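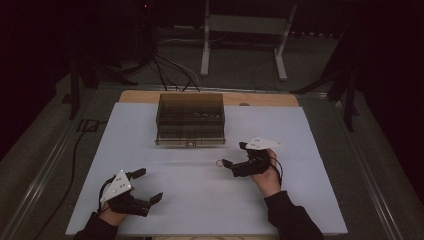 Tinted box with dividers, on a white board

Bortolotti in Tusholm is looking for a packing assistant

We are a small shop for boxes, trays and other things for keeping the home tidy. From March we need one more person in our packing room, 5 mornings a week.

You will check orders, wrap the goods in paper and prepare the parcels for the driver. In a normal week we send roughly 70 parcels. Experience is welcome but it is not necessary, we will teach you. You should be able to lift a full carton and to read simple English.

The bus 103 from Tramham stops before our door.

Please write us a short letter about yourself and bring it to the shop, or leave it at our counter in Cletine. We answer to every letter.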